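Novirness Countertop Arm
Home and small kitchen edition, sold and serviced by Sandora

Overview

We get asked nearly every week whether a machine can do the chores yet, and we'd like to give you a fair answer before you get anywhere near the order button. The Novirness can do a few of them quite nicely, a few more if you're patient, and plenty of them not at all. If you come to it expecting a butler you'll be disappointed. If you come to it the way you'd come to a bread machine (useful, a bit particular, rather good company once you know its ways) we think you'll get along very well!

The Novirness is a single arm with a two-finger gripper and a small camera at the wrist, so it looks at the job from right where the fingers are. It clamps to the edge of a table or bench and learns by being shown. You guide it through the job by hand, it tries the job itself, and you correct it. A simple task, such as moving a bowl from the table to the drying rack, usually needs 6 showings before it's worth leaving the arm to get on with it.

What it does well today

Light tableware is where it's happiest. Bowls, cups with handles, plates with a raised rim, wooden spoons, small storage tubs. It will clear a table after breakfast, carry dishes to a rack and set out a place for the next meal, and it doesn't mind if the bowl is a little to the left of where it was yesterday. On the shop floor, our customers mostly use it for sorting small parts into trays and for packing light items into boxes, and those jobs suit it very well because the same things come along again and again.

Cooking is a different story. Working around a countertop cooker means knobs, rims, shadows and a shiny table all at once, and a clear glossy surface can be harder for the camera than a cluttered dull one. A plain bowl sitting well clear of the appliance is a fair job for it. Reaching over a pan of food is still a job for you.

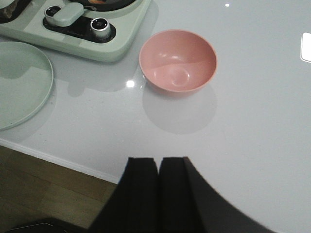

Hughes wrote to us in February to say that the arm had been clearing bowls at home for 3 months and was very good at it, but that it was slower than any teenager and had to be shown all over again when the table was moved nearer the window. Would the next update fix that, or was it time to buy curtains?

A bit of both, we're afraid. The current software copes better with changing daylight than the first version did, but strong sun across a polished top still throws it off. A plain cloth or a matte mat helps a great deal - we include one in the box.

What it doesn't do yet

Please don't buy it for folding laundry, washing pans, chopping, pouring hot liquids or anything with raw meat. It can't tell clean from dirty with any certainty. Thin glass is risky, and flat plates without a rim tend to slide away from the fingers. It also won't open a stiff jar, and we'd ask you not to encourage it.

Specifications

Reach: 63 cm from the clamp
Gripper: two parallel fingers, replaceable tips
Taught tasks stored: up to 100
Camera: wrist mounted, color
Mounting: table clamp or bench plate (plate sold separately)
Teaching software: Skulero, included

In the box

Arm with gripper, table clamp, power supply, matte mat, spare finger tips, printed quick start guide and a Skulero license for one household or workshop.

Trying one first

Sandora keeps a loan arm for people who would like to live with one before deciding, and we really do recommend it. Bring it home, clamp it down, give it the dullest chore you have and see how you feel after a few mornings. Loan arms come with the same clamp and mat as the retail kit, and you can keep the tasks you taught it if you go on to buy.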